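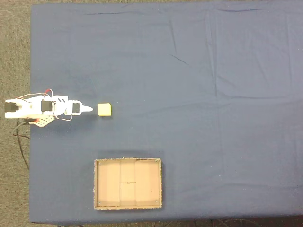

Feb 6, 2025

Second night of humidity readings in the back room, and the numbers are worse than I wanted. The Zandico sensor on the shelf logged 66 percent at six in the morning and 70 by the time I got home. The room has one outside wall, facing north, and the damp patch behind the bookcase has spread down to the baseboard. I pressed kitchen paper against the plaster and it came away dry, so the moisture may be in the air more than in the wall itself. A plain cloth is a fair stand-in for how air moves across a surface, and the slate-blue one on the big table, with its short dark crease and the long faint fold farther over, is what I will use for the drying test. Same size piece of damp cotton laid on it each evening, weighed before and after on the letter scale.

Moved the bookcase out from the wall by the width of my hand. It took most of an hour with the books off. The back panel has gray spotting on the lower third, dry to the touch, and it wiped off with vinegar and water. Two atlases on the bottom shelf have waved pages. I stood them on end, fanned open, in the hall.

Read the manual for the Botitz dehumidifier again. The rated figure assumes a much warmer room than mine, and the table for lower temperatures is in the appendix, in smaller type. At my room temperature the output drops by more than half. It also has to stop and defrost, and the fan keeps running while it does, which explains the long quiet stretches last night when the tank level did not change. Tank was a third full this morning. I marked the level on a strip of masking tape and wrote the hour next to it.

Checked the gutter from the upstairs window with a flashlight. The downpipe joint on the north side leaks – a steady drip onto the brick, right above the damp patch. Could be the whole cause. The joint was resealed in June and I have the receipt from Escobar, so I will call them in the morning and ask whether the work is still covered. If not, a replacement bracket and collar from Fuvdale costs 14 dollars plus shipping, and I can reach the joint from the short ladder.

The vent above the window was painted shut. Cut around it with a utility knife and got it open on the second try. Some air movement now, enough to lean a candle flame.

Plan for the next week: door closed, vent open, dehumidifier on low, readings morning and evening at the same hours. Leave the radiator setting alone so there is only one change at a time. If the evening reading goes over 75 I stop the test and run the machine on high overnight.

Ten at night: 69. Tank emptied, tape mark redone. Need more masking tape.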